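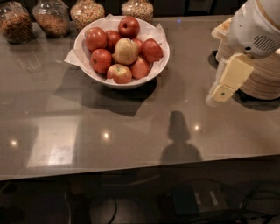

Is the Heva arm worth it for a small cafe?

Posted by Rhona Dow, 10/8/25

Hi all, I run a little cafe in Larnden and I've been offered a Heva arm on a monthly plan at £232, with fitting and the first round of training thrown in. The idea is that it does the fiddly counter jobs, so fruit out of the bowl and into lunch bags, lids, that sort of thing. I've seen it going on a counter much like mine, with a bowl of apples and jars along the back, and I came away quite keen. My worry is bruising, and also my worktop, which is very shiny. Does anyone have one in a real kitchen? Would you sign up again?

Donnie Dalgleish

We've had ours since March and yes, I'd sign again, but ask for the softer finger pads before they come out to fit it. Ours arrived with the hard ones and the apples looked fine going in the bag and dreadful by teatime! Antoniuk swapped them for nothing but it took two visits and a fair bit of nagging.

On the shiny top - ours is gloss as well and it did dither a lot to begin with, mostly under the ceiling spots. Moving one lamp sorted most of it. I'd also do without a paper liner in the fruit bowl for the first few weeks. Ours kept pinching the corner of the paper along with the apple and the whole bowl came for a walk. The engineer retrained it on lined bowls later and it's been good since.

Read the cancellation bit too. It's a 5 month minimum and they don't shout about it.

Alistair Kerr

too dear. get a saturday lad

Craig Haldane

Agree with Donnie on the pads. I tried the Lonavholm one first, which is cheaper, but it was slow and I sent it back after two weeks. The Heva is quicker and much quieter, so customers don't stare as much. Do make sure you've got a socket close by, and tidy the cables before you let anyone behind the counter. I tripped on mine twice.

Contact us | Copyright Larnden Community Help | Back to top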